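August, a little after 9 at night

I have a kitchen again! Well, I have most of one. The boxes are down to a short stack by the back door, the sink runs, and this evening I washed up standing in my own bare feet on my own floor and was so happy about it that I washed two clean glasses as well.

I want to get it all down before I forget what it was like, because I know that in a month I'll be complaining about the cupboard hinges and won't remember that I was ever this pleased.

The house was built in 1870 and the kitchen has been fiddled with by every person who ever lived here. There's a pantry door that opens the wrong way and a window that's lower than the counter, so the bottom few inches of glass look straight into the back of a cabinet. I love that window. I've put a jar of clothespins in front of it and it already looks like they've been there for decades. The floor slopes toward the yard, and if you drop a pea it rolls to the door. I tried it three times with frozen ones.

Started this morning with the big box marked KITCHEN HEAVY, which turned out to be 14 plates wrapped one by one in newspaper, plus the cast iron pan, plus (why?) a bicycle pump. Not a chip on any of them. I'd wrapped them at midnight back in the old apartment with my eyes half closed and I fully expected to open a box of gravel. Ink all over everything though, including me. I had a gray smudge across my forehead at the hardware store and the man at the register was too polite to mention it.

So every plate had to be washed before it could go on a shelf, and that's how the whole day turned into dishes. I didn't mind one bit. I had the radio on and the window open, and the Yadav bakery on the corner must do a second batch after lunch, because the smell came in and stayed in. I went down in the middle of it and got a loaf with seeds and ate the end of it walking home.

Hardware store list, so I stop going back for the same things: felt pads for the chair legs, picture wire, the small size of Stuvon hook (they come in a bag, get the bag), a plug for the sink that fits, lamp oil for the cutting board. No, not lamp oil! Mineral oil. Write it properly or you'll poison yourself. Mineral oil, the food kind.

Shelves. I'd planned to keep plates up high and bowls down low like at the old place, and then I stood there holding a stack and thought, who am I doing this for? My arms were tired. Plates go at elbow height now, right beside the drying spot, and the pretty things nobody eats from can live up by the ceiling. It's such a small change and I must have smiled at that shelf all afternoon. The bowls are still homeless. They're in the oven tonight. DO NOT PREHEAT.

The mugs went up on the Stuvon hooks under the cabinet, and I was so careful about measuring between them, and then the fat green mug bumps its neighbor anyway. I moved it to the end. Now it hits the wall if you're rough with it. We'll both have to be gentle.

I also got the old Drandar scale working. I found it at the bottom of the baking box with a dead battery, and a new one brought it right back. It says the bakery loaf minus the end weighs the same as my big onion bowl, which I can't believe and will check again tomorrow.

But the thing I really want to write about is drying dishes in a rack, because I've never had a proper wooden one! At the old place I used a folded towel and built a sort of tower on it, and something slid off at least once a week, usually while I was on the phone. Plates stood up between dowels are a completely different business. Each one gets its own bit of air, you can see at a glance what's clean, and a row of plates standing on edge just looks cheerful, like books.

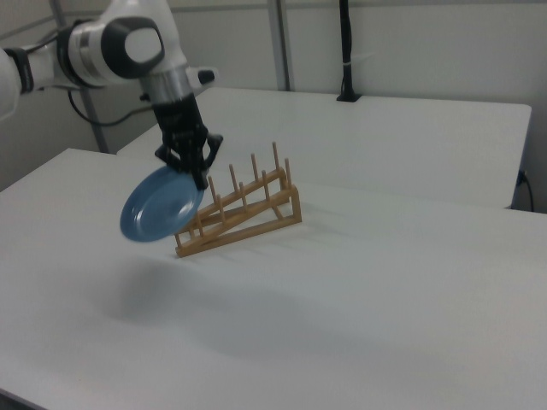 What order do I want to load the thing in? Biggest plates first at the back, then the side plates, with cups and anything small saved for a towel next to it.

I worked that out after doing it backward all morning. If the little ones go in first you end up reaching over them with a big dripping plate and water runs down your sleeve to the elbow. Big ones first, dry sleeves. And I'm going to try leaving a space between plates when there aren't many, for the air.

Note to self about looking after wood: wipe it down at the end, don't leave it sitting in a puddle, and give it a rub of the mineral oil (see above!) when it starts to look thirsty. Stand it on end by the window overnight now and then. I'm going to be good about this. I've said that about the cutting board too, and the cutting board looks like driftwood, but it's a new house.

Counter by the sink still needs sealing at the back edge where there's a gap I can fit a fingernail into. The Skingate stuff in the tube is supposed to want 60 minutes before it gets wet, so I'll do it last thing before bed some night when I've eaten early. Not tonight. Tonight I'm having soup from a mug and toast with the rest of the butter.

Tomorrow: bowls, spice jars, find the colander. I know I packed it. I can picture my hand putting it in a box with something soft, maybe the bath mat, so I'll try the bathroom boxes first. Buy milk.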